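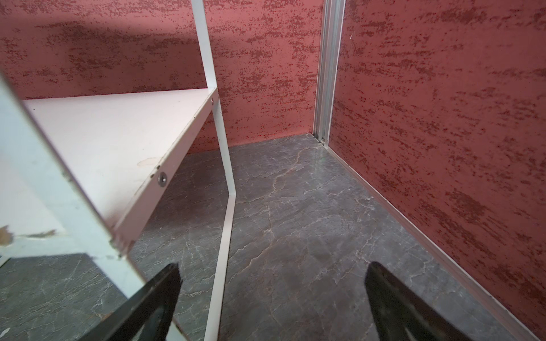 Ghazala Usmani asked after the May report whether the second arm was worth paying for before the first one earned its keep. Fair question. Short answer is yes, we'd ask for it again. Shelf work with one arm meant setting up every item by hand, and that was eating staff time we had budgeted for other stuff.

Progress report, Tallum bench, 19th August

Spending to date: 2,583 on the bench, against the equipment line. Biggest piece was wrist cameras and brackets. Cables came in under. Still waiting on the Halon invoice for the spare gripper fingers, so that number will move.

Work at hand is groceries onto a rack, pasta packs mostly. Soft packs are harder than boxes and we want the hard ones in early, before we commit to a gripper for the next phase.

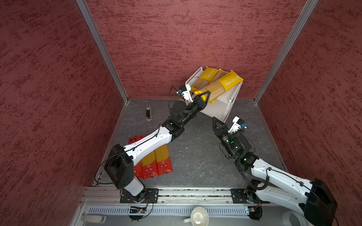 Mohsin Niazi thinks we should hold off on new grippers altogether and put the money into spares. He'd rather have a full set of fingers and a boxed wrist motor on the shelf than a fancier hand we cant fix ourselves. I lean his way for this quarter. The Sethi gripper stays on the wish list, not in the request.

What we are asking for:
Spare fingers and wrist cables, 437
Replacement camera modules, 293
Service visit from Skiner, quote due, not in the totals yet

Lead time on the modules is 3 weeks so a yes by end of month would help alot. If only one line gets approved make it the fingers.
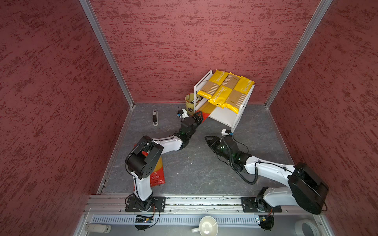
Tallum bench, both arms, pasta packs and rack.

Not started: the second bench. Floor space is agreed, power isn't. Will send the electrician's price with the Skiner quote once both are in.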